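3.2 What the probation files showed

I came to this section expecting a fairly dull afternoon with the Sturnance contracts, and I was wrong about that.

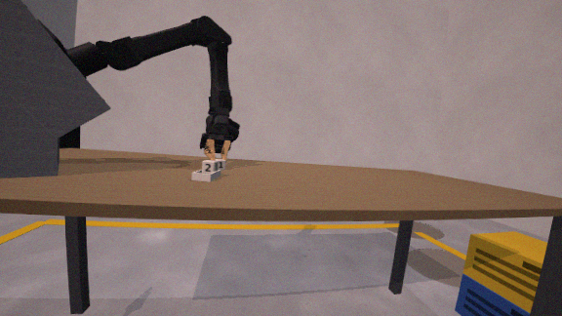 Most of the files turn on one clause. An employee starts on six months' probation, the manager has to give written notice of any extension at least 13 days before the period runs out, and if the notice doesn't arrive the job is confirmed (or so you'd think!). I read 50 of these agreements from Zimdale and Munilham, and in 40 of them the clause says when the notice must be given but is silent on what happens when it's late. My colleague Rhydian Meredith reads that silence in the employer's favour. I don't, and we've argued over it since August.

My view is that a worker who's been left to carry on past the date, on full pay and with the same roster, has been confirmed by conduct. The Harries agreement helps me here, as it's the only one that spells out the consequence, and its drafters plainly thought they were writing down what everyone on the floor already understood. Rhydian's answer is that one careful drafter proves the others meant something different, and I'll admit that's a decent point.

Figure 2. Simulated workspace with a black robotic arm, its gripper pointing down at a small cluster of white pieces on a brown tabletop.

What neither of us could settle was sick leave. If someone's away for three weeks of their probation, does the clock stop? The older forms, going back to 2000, say it does. The newer ones dropped the line, and I couldn't find a memo explaining why, so I've coded those files as unclear and come back to them in section 4.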